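Tuesday, October 4, 2022

I moved to Skekdale in March and went without home internet for the first stretch, then had bad home internet, and now have home internet that mostly works. A couple of people have asked how I handled it, so I'm writing it down in one place. It is also partly for me, for the next time I move.

The apartment is on the top floor of a building on the north side of town, above a shop that sells vacuum parts. When I signed the lease, the listing said "internet ready." I took that to mean there was a line in the wall that I could plug a router into. There was a jack in the wall. It was a phone jack, painted over, and when I took the cover off there was no wire behind it.

I called the landlord's office and got a woman who was polite and had no idea what the jack was for. She told me most tenants used Oditz. So I called Oditz. They looked up the address and said it was serviceable, and that the earliest install date was in four weeks. I took the date.

In the meantime I used my phone as a hotspot. My plan had a cap on hotspot data and I went through it in five days, mostly because my laptop decided to download a large update overnight. If you are going to do this, set the connection as metered before anything else. On my laptop it's a switch in the network settings, two clicks down. I knew about the switch. I forgot it.

After the cap, the hotspot still worked but very slowly. Email was fine. Web pages with a lot on them took long enough that I would start one and go make toast. Video calls were out, and my job has a fair number of those, so I needed somewhere else to work.

The library was the first thing I tried. It opens at ten and I start at eight. The wifi there is good, better than what I have now at home, but there is one room where you can talk out loud and it has to be booked. I had it maybe two mornings a week. The rest of the time I sat in the car in the library parking lot, where the signal reaches the first two rows. I took a whole quarterly planning meeting from the passenger seat with the laptop on a cutting board.

The car worked better than I expected. It gets hot in the afternoon even in spring, and you can't run the engine for hours, so power was a problem. My laptop lasts until lunch if I keep the screen dim. The phone is worse. With the hotspot on and the screen on, it went from full to a quarter in one long meeting. I got in the habit of charging everything the night before and putting the cables in the same pocket of the same bag, which sounds like a small thing but saved me several trips back up the stairs.

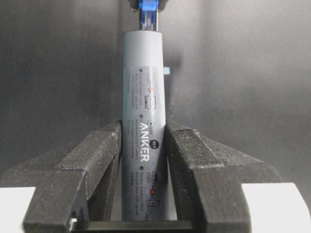
By the third week I had a routine. Car until ten, library until two, home for whatever could be done without a connection. I wrote more that month than I had all winter. I also ate a lot of gas station sandwiches. I don't recommend the egg one.

The install date came and the technician didn't. I got a text at the end of the window saying the appointment had been completed. I called, and after a while on hold I was told that the technician had reported no access to the building. I had been sitting on the front steps the entire time. They gave me a new date, two weeks later, and a credit of $4. I asked whether the credit was per day and it was not.

The second technician did show up. He was a quiet man who looked at the jack, went down to the basement, came back, and said the building had never been wired past the second floor. He could run a cable up the outside wall, but the landlord had to approve it in writing. I asked how long that usually took. He said it depended on the landlord.

It took a month and a half. I won't go through all of it. The office wanted a drawing of where the cable would go. Oditz doesn't make drawings for apartments. I made one myself on graph paper, with a ruler, and sent a scan of it, and it was approved the same afternoon. I should have done that on the first day.

While I was waiting, Qianru Meng, who lives on the second floor and already had a working line, offered to let me use hers. I said no at first and then said yes. We agreed on a share of the bill and I put a small repeater in the stairwell outlet between our floors, with the office's permission (this time I asked before doing anything). It wasn't fast. It was fast enough for calls if I sat at the kitchen end of the apartment and kept the bathroom door open. I don't know why the door mattered. I tested it more than once and it did.

The cable finally went up in the summer. The work itself took less than two hours. They drilled through the window frame, which I hadn't known was the plan, and sealed it with something gray that is still a little tacky if you press on it. I have stopped pressing on it.

Now for what it cost, which is the part people ask about. The Oditz install was $300 because of the outside run. I asked the landlord to split it and they declined. The monthly bill is in line with what I paid at my old place. The router they wanted to rent me was extra every month, so I bought my own. It's a Ding, the plain one with no antennas, and it has been fine. I restart it every week or two when it gets slow in the evenings. There is an app for it that wants my location and I have not given it my location.

The other quote I got was from Proltevwood, which does wireless service from a tower on the ridge. They wanted $2,000 up front, most of it for a mast on the roof, and the landlord would have had to approve that too. I can see it making sense for a house out of town. For one apartment it was too much, and I'd have been leaving the mast behind for somebody else.

A few things I would do differently:

- Ask which company serves the exact unit, and ask the company, before signing. Give them the apartment number. The address alone told me nothing, since the first two floors were wired and mine wasn't.
- Take a photo of yourself on the steps during the install window. I had no proof I was there, and I think proof would have gotten me an earlier second date.
- Send the drawing without waiting for anyone to offer one.
- Keep a written log of calls. I started one late. It has the date, the name of the person, and what they said they would do. When I could read it back to them, the calls got shorter.

The log also has ticket numbers, and the last one ends in 444, which I remember only because I had to say it out loud so many times.

As for how it works now, it is okay. Mornings are good. Between seven and nine at night it drops to something closer to what I had with the repeater, and I've stopped trying to watch anything then. I called Oditz about it last week. They said the line tested normal, and it probably did, because I called at eleven in the morning. I'm supposed to call back during the slow hours so they can test it while it's happening -- their phone support closes at six.

I still go to the library some mornings. I got used to the table by the back window, and it's a ten minute walk, and the room you can talk in is easier to get now that school is in session. I took down the repeater in August and gave it to Qianru, who has it in her bedroom at the far end of her place, where she never had a good signal either.

If anyone in Skekdale has gotten Oditz to fix the evening slowdown, leave a comment and tell me what you said to them. I have the log ready.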